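Borrowing from the Skolten Collection: Frequently Asked Questions

Who can borrow a work?
Anyone 18 or older with a permanent address in the county. You need a photo ID and one piece of mail with your current address. Renters can borrow without their landlord's permission, though you should check whether your lease allows nails or screws in the walls.

How many works are available?
The lending collection has 168 works in total. Of those, 81 are prints and drawings, and the rest are paintings, photographs and textiles. Sculpture and ceramics are not lent to private homes. The binder at the front desk shows what is out and when it is due back. The online list is updated less often, so call before making a trip for a particular piece.

What does it cost?
There is no charge for the first loan. After that the fee is the same for every work, large or small, and covers one loan period. Students and residents over 65 pay half. We take cards and checks but can't take cash at the lending desk.

How long can I keep it?
A loan lasts four months. You can renew once if no one else has asked for the work. Works on paper can't be renewed and go back into dark storage between loans. All loans are called in during July for the yearly inspection, and borrowing opens again when it is finished.

Can I borrow more than one?
Each household may have two works at a time. Roommates count as one household.

What happens if the work is stolen?
Call the police first and get a report number. Then call us the same day, even if you don't have much information yet. We will ask for the report number, the last time you saw the work, and who had keys to the home. Our insurer will contact you separately. Please don't post about the theft online until we have spoken with you. We file the details and our own photographs with the stolen art registers, and we handle any questions from reporters.

Will I have to pay for a stolen work?
Not if the home was locked and you reported the theft promptly. If the home was left unlocked, or the work was kept somewhere the agreement rules out (a garage, a porch, a car), you are responsible for the first $1000 of the loss. The agreement you sign at pickup spells this out on the second page.

What about damage?
Small dents and scratches to the frame are normal and we don't charge for them. Damage to the work itself is looked at case by case. Don't try to clean or repair anything yourself. If the glass breaks, lay the work flat, face up, leave the pieces where they are, and call us.

Do I need my own insurance?
No. Our policy covers the work from the time you sign for it until we sign it back in. It does not cover your wall.

Who moves the work?
Small pieces go home with you in a Skurkix case, which you keep for the return trip. Anything wider than the case is delivered by Flurata, and you pay the delivery fee directly to them. Their drivers will carry the work inside but won't hang it.

Where should I hang it?
On an inside wall, out of direct sun, and away from radiators, vents, fireplaces and bathrooms. Use the two hooks supplied with the work. If you live on the ground floor, choose a wall that can't be seen from the street.

Can I take pictures of it?
Yes, for your own use. Many of the artists still hold the copyright, so ask us before using a picture in a publication or on a business website. Please don't give your address or neighborhood when you post one.

Can I lend it to a friend or hang it at work?
No. The work has to stay at the address on the agreement. If you are moving, bring it back and we will write up a new loan once you are settled. Offices can borrow through the Amini Room, which has its own agreement and its own fees.

Can I buy the work?
No. Works in the lending collection are never sold. If you like an artist, we can often pass along the name of their gallery.

Who do I talk to if my question isn't here?
Brock Arsenault runs the lending desk and answers most calls himself. Mornings are best. If you get the recording, leave the title of the work and the number from the label on the back.

Can I hang a work in a bedroom or a room where we eat?

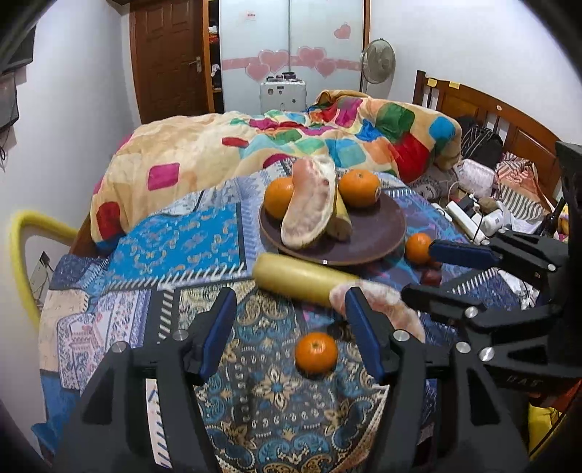 Works on paper and textiles do well in most bedrooms, as long as the windows aren't kept open in wet weather. Hang the work where it won't be bumped when the bed is made. Eating in the room is allowed, but clear up when you are finished. Mandarins and pomelo peel on a plate on the bedspread will do no harm for an afternoon. Left out for several days, fruit and peel bring in insects, and some of those insects will go on to paper and wool. If you find any on or behind the work, leave it on the wall and call the lending desk.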